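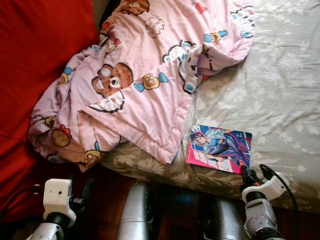
Page last changed: Sat 28 December

Plokberg House: bedding and bedrooms
Second progress report to the Cendora Fund
Prepared by Mwende Kombo, house manager
For Lærke Brøndum, grants officer

Summary

The work covered by the grant is mostly done. Nine bedrooms were to have new bed linen, a spare set for each bed and a proper place to keep it. The linen is bought and in use. The shelving in the linen cupboard is up. Mattress covers are still short in three rooms, and the washing instructions for families need rewriting. We expect to finish by May and do not need more money to do it.

Background

Families stay with us while a child is being treated nearby, often at short notice and often for longer than they had planned. When we applied, the bedding was a mixture of donated and very old. Sheets did not fit, there were no spares, and a bed stripped in the morning could not always be made up again the same day. Your first payment was for linen and the second for storage and laundry.

Sheets and covers

We bought the flat and fitted sheets from Mivero. Most are plain, but when the plain ones went out of stock we accepted a pale grey one with a pattern of leaves and flowers in a slightly lighter tone. It has been the better choice. Small marks that would send a white sheet back to the wash are much less obvious on it, and parents have said the rooms look less like a ward. Any replacements will be ordered in the grey.

For the children's beds we asked families what they wanted before ordering. The answer was colour and characters. The light pink comforter has brown bears on it, some of them wrapped up as sweets with blue ends, and a yellow chick. It is the one children ask for by name ("the sweet bears"), and we have had to explain to more than one of them that it stays in the house. It goes on the beds with the grey sheets and next to the red upholstery, which we decided to keep. The colours do not match and we have stopped worrying about it.

The comforters are bulkier than we allowed for. Folded in half and then in three, one takes up most of a shelf. It is also easy to put one on sideways, and a comforter put on sideways slides off in the night. We have sewn a short piece of tape into the foot end of each so that whoever makes the bed can find it quickly.

Making up the beds

We wrote a one-page guide for the people who turn the rooms round. It covers stripping, airing, sheet, comforter and pillows in that order. Beds are now left open with the comforter pushed back for an hour after a family leaves, window open if the weather allows. This was already the habit of some staff and is now everybody's.

We do not ask families to make their beds during a stay. Some do, some don't, and the earlier notice about it has been taken down.

Storage

The linen cupboard has slatted shelves, labelled by bed size. Single sheets are at waist height, as they are moved the most. Comforters are on the top shelf, which was a mistake - shorter staff need the step to reach them - and they will come down to the bottom once the old blankets have gone. The blankets have been offered to an animal shelter and we are waiting to hear.

Laundry

The larger items go out to Quintero, who collect and return them weekly. Sheets and pillowcases are washed here. Two problems:

Comforters came back slightly damp in the autumn. Quintero now dry them for longer and we check each bag when it arrives. There has been no repeat so far.

Families also wash bedding themselves, usually at night after an accident, and our instructions in the laundry room still describe the old machine. New ones are being written in plain wording with drawings. Mwende has this in hand.

Not finished

Mattress covers. The ones delivered for three rooms were too shallow for the mattresses and have gone back. The replacements are on order. Until they come those rooms are using the old covers, which are sound but noisy.

Pillows. These were not in the original application. Several are past their best. We will pay for them from our own funds and mention it only because you will see them on a visit.

Spending

Linen came in slightly under budget and shelving slightly over. We would like your agreement to set one against the other. Receipts are with the finance form sent separately.

Next report

The final report will follow in May. Lærke asked to see the rooms before then, and weekday mornings are best, after the beds have been aired and before new arrivals.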